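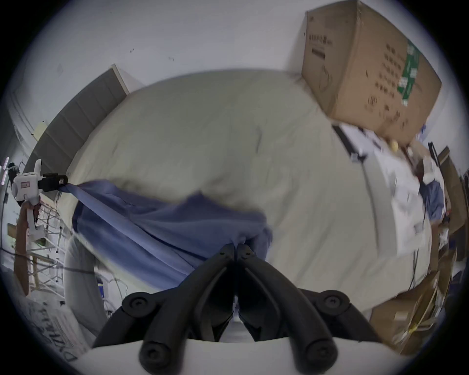
Dye notebook, indigo vat 2, second run
Jan 24, 2024

Vat was made up yesterday afternoon from the Pandik powder, same tin as the last run. Recipe is the fructose one Esperanza Calvo wrote out for us, scaled for the small bucket: 50 g indigo, hydrated lime, fruit sugar, hot water. Left it covered overnight with the heater belt on low. This morning there was a coppery skin on top and a decent flower in the middle. The liquid under it was still greener than I like, so I stirred, waited an hour and looked again. Amber by then.

pH strip read between 10 and 11. Didn't adjust.

Cloth
Cotton from Campos, plain weave, the bleached one. Total dry weight 251 g for all the pieces together. Scoured with soda ash for two hours on the back burner. The rinse water from the first scour was yellow enough that I did it a second time. Note for next order: the Campos cotton takes more scouring than the Grirano did, even though it is sold as ready to dye. The Grirano was fine straight from the bag.

Dips
All pieces went in wet and squeezed out. First dip five minutes, then out to air until no green was left. Second and third the same. The fourth I left in for ten, which was too long for the narrow piece. It had settled onto the sludge and came up with a dark patch on one corner. The net has to go in before the cloth. I wrote that down last time too.

Room was at 26 C most of the day. Vat dropped to slightly under 40 around lunch and the color got sluggish, so I turned the belt up one notch and gave it another spoon of fructose. Picked up again inside the hour.

Rinse and finish
Cold rinse until clear, then a short soak with a splash of white vinegar, 500 ml of the weak mix per piece, then neutral soap. There was less loose blue in the rinse than on run one. I put that down to the longer airing between dips, but I changed the lime as well, so it can't be pinned on one thing.

Rub test on a dry white rag: faint mark. Wet rag: clearly blue. Same as before, maybe a little better. Will repeat after a week of resting in the dark.

Color
Mid blue, a touch toward gray in daylight. Closer to the Vetel swatch than the first run was, still a shade light. Three of the pieces match each other well. The narrow one is out because of the patch and can go in the rag box or be cut down for test strips.

To do
Order more lime, the jar is nearly finished.
Tie the net to the bucket handle so it stays with the vat.
Cut strips for the light test and put half of each behind card in the south window.
Ask Esperanza if she lets the vat rest between the third and fourth dip. Her notes skip that part.
Try one piece with six short dips in place of four, same total time, and keep everything else unchanged.
Lid back on, belt on low. Check pH before anything goes in tomorrow.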